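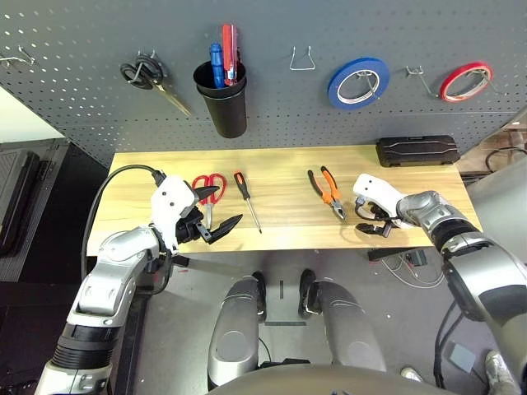 Handout 9, page 1 of 2

Teaching by Demonstration: Remote Control of a Two-Armed Robot
Unit notes, revised 3rd December

1. Purpose

These notes cover the recording of demonstrations for the tool-sorting task. Read them before your first booking at the bench. The theory of learning from the recordings is in the February handout and is not repeated.

2. Terms

Demonstration: one complete performance of the task by the operator, with the robot's joint positions, gripper commands and camera views saved together.

Hand guiding: the operator holds the arm and moves it through the task. The motors are set to give way.

Remote control: the operator moves a separate pair of handles and the robot follows. All recordings in this unit use remote control. Hand guiding is used only in the Kasico exercise.

Head view: the view from the camera at the robot's head. It takes in both grippers, the bench top and the pegboard. The learned program will have this view and the joint readings, so the operator should work from it as well. An operator who looks directly at the bench will use information that the program does not receive.

3. The task

Hand tools lie spread over the bench: scissors with red handles, a screwdriver, and pliers with the handles open. Each is to be picked up and taken to its place on the pegboard. Scissors and pliers go on a free hook. The screwdriver goes in the black cup. Tools and tape rolls already on the board stay where they are, and the black case at the back of the bench is not to be moved.

The scissors and screwdriver lie close together on the left. An open gripper can span from the scissor handles to the tip of the screwdriver, so close the fingers part way before coming down on either one. Approach the scissors at the handles. The pliers are nearer the right gripper and should be taken by the right arm.

Hanging is harder than picking up. The loop must be lined up with the end of the prong, and the holes in the board give a poor sense of depth in the head view. Stop short of the board, correct the height, then move in.

4. Procedure

Check that the cables at both wrists move freely.
Bring both arms to the start position.
Start the recording in Rindov and wait for the tone.
Perform the task at an even speed. Do not pause to think with a tool in the air.
Open the gripper fully after each release.
Return to the start position and stop the recording.

If a tool is dropped within reach, pick it up and carry on. Mark the recording "recovered". If it leaves the bench, stop and mark it "failed". Failed recordings are kept but are not used for training.

5. Data set

The shared Plustuveo set holds 2,865 recordings. Of these, 1,800 are used for training and 614 for testing. The remainder are failed or unlabelled. Vary the position and angle of the tools between recordings; a program trained on one layout learns that layout.

6. Reading

Kļaviņa lab manual, sections on gripper force and time alignment.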